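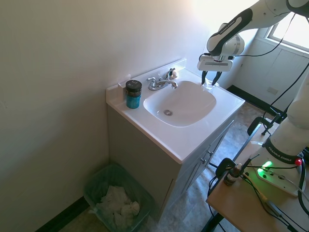
Which adhesive works best for mounting photos on textured cardstock?
Use a permanent dot runner for prints up to 4 x 6 and a wet glue for anything heavier.

Ullard Dot Runner, Permanent
Item 44-P

Adhesive: acrylic dots, acid free, clear
Tape width: 9 mm
Tape length: 300 inches per cartridge
Refill: Ullard 44-R, sold separately
Fits: all Ullard runners except the Mini

Apply with light, even pressure and lift at the end of each pass. The bond can be moved for the first few seconds and is permanent after that. Not suitable for vellum, acetate or glitter paper. For those, see Groltbridge Fine Tip Glue.

Store flat, with the cap closed, away from direct heat.

Sold singly or in cartons of 200. Carton orders ship in February.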